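Grippers again, and this time the sim is to blame

So. Three weeks since the last post, sorry. Been stuck on grippers. Lieven De Smet asked me in June which one I'd pick for the door job and I said give me a weekend. Ha.

Everything is in simulation for now. The real arms are still in their crates and the Kumata controller needs a power supply I don't have. Same house model for all of it, same two arm setup, wrist cams on, head cam on.

First contender, the Zakov two-finger. Long flat fingers, parallel, nothing fancy. Dropped it in, opened it, looked through the wrist cam to see how much of the view the hand eats up.

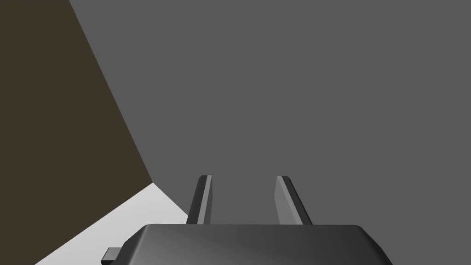

Second one is the Willems. Shorter stroke, heavier, closes faster. On paper it wins. In the sim it shakes whenever two contacts fight each other, and I spent a whole evening on friction settings before I noticed I had the finger mass wrong by a factor of ten. My fault. Fixed now, mostly.

Numbers, quick:

Zakov: 160 tries on the knob, 47 slips.
Willems: 422 tries becuase I left it running overnight. Slips a lot until the mass fix, so I'm throwing those out and starting over.

Then the reach tests. Both arms up, head tilted way back, get near the underside of the big wooden shelf without hitting anything. Less about fingers, more about whether the controller does something dumb with the elbows up high. Ekska's planner took 700 ms for a pose like this one. Too slow for me but the path was clean. 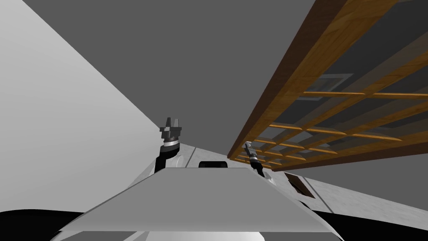
Doors

The part Lieven cares about. Round knobs are mean. Flat fingers touch a ball at two little spots and that's your whole grip, so any turn wants to become a slide. Lever handles, easy. I'd swap every knob in the world for a lever.

What helped: come in square, fingers on either side, close slow, wait a beat, then turn. Squeezing harder didnt help, the fingers just rode up the curve. Wrist cam from this close is good for centering and bad for everything else.
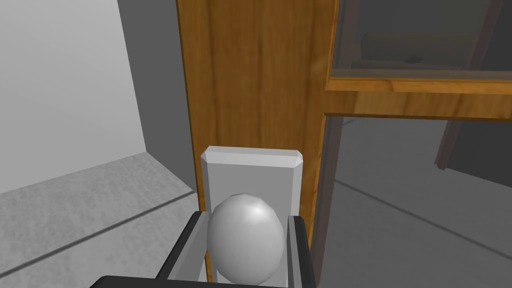

White knob, wood door, one finger each side.

Leaning Zakov. Want to try rubber pads next, then rerun the Willems from zero with the right mass. Also need to find that power supply.

Comments (3)

Gervasio Bustos
Did you try offsetting the fingers a bit in height? Helped me on round stuff. Also 47 is not that bad for bare fingers.

Lieven De Smet
A weekend, you said. Send me the slow close settings please, the door people are asking again.

pete_m
what friction value did you end up with on the knob? mine explodes over 1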